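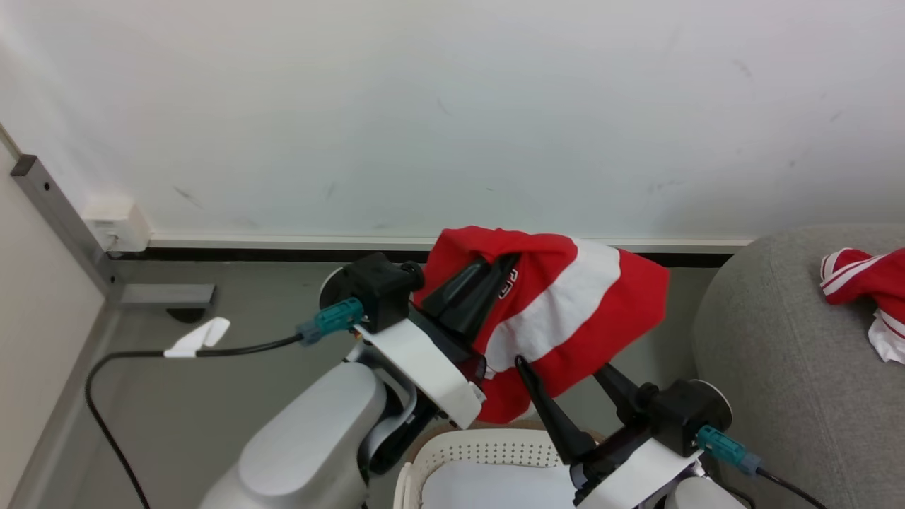

Prorkton Housing Cooperative | Laundry and Utilities Working Group

Minutes of the September meeting
Meeting room, Nicholas Building. Opened 6:30 p.m. Quorum met.

1. Minutes of previous meeting
Approved with one correction. Under item 4, "drain line" should read "vent line."

2. Water heater, Nicholas Building
The contractor, Fornitent, submitted its inspection report. The storage tank is sound. The anode rod is consumed and must be replaced. The mixing valve drifts when two or more washers fill at once. Fornitent quoted separately for the rod and the valve. The group agreed to accept both quotes and to have the work done in a single visit.
Hot supply to the laundry room will be set at 105 degrees Fahrenheit after the valve is replaced. A request for a higher setting was discussed and declined, as the washers have internal heaters for the sanitize cycle.
Action: chair to sign both quotes. Secretary to post the shutdown notice in the lobby and laundry room.

3. Dryer exhaust
Dryer 3 continues to stop on its high-limit thermostat. The lint screen and the transition duct have been cleaned. The remaining suspect is the vertical run to the roof, last cleaned before the dryers were replaced. Dryer 3 stays out of service until the run is inspected.
Action: maintenance to obtain a price for cleaning the full run, including the roof cap.

4. Meter readings
The laundry submeter read 1016 at the close of the period. The previous entry of 1000 was confirmed against the log. The reading sheet will be moved inside the utility closet door. The old sheet on the corridor wall is to be removed.

5. Prakov Building
Residents of Prakov asked whether they may use the Nicholas laundry room while their floor drain is repaired. Agreed, evenings excepted. Access cards will be extended for the length of the repair and then revert.
One objection was recorded concerning noise in the rear corridor after 10 p.m.

6. Rules notice
The draft notice was reviewed. Changes: delete the paragraph on dyeing, move the detergent limits to the top, and replace "promptly" with a stated time for removing finished loads. No agreement was reached on the time. Deferred.

7. Other business
Coin box keys: one set not returned. Lock to be rekeyed if the set is not found before the next meeting.

Closed 7:50 p.m. Next meeting in October, same room.

Share this page
0 shares | 3 comments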